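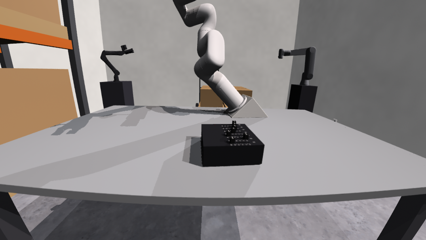
How many examples does an arm need before it can learn a job? More than I hoped – we set out to gather 300 for Makori and I now want 700!

Delwyn Hinds built the simulated room, and I love it.

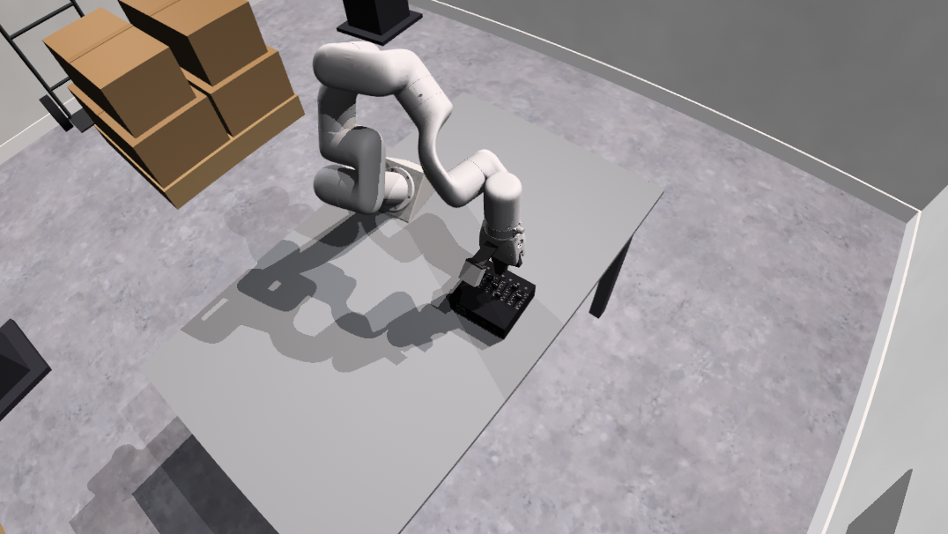
Gripper down at the black box.

Each run gets saved from several views, so the learner sees the reach from close in as well.

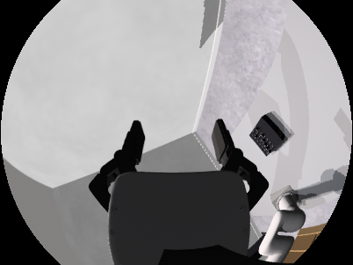 The close view, fingers open.

Bronwyn McPhee checks every run and bins the jerky ones. We're at 374 keepers. 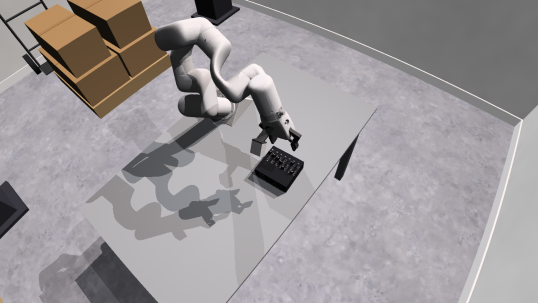

What's next

More box angles, then first training in April.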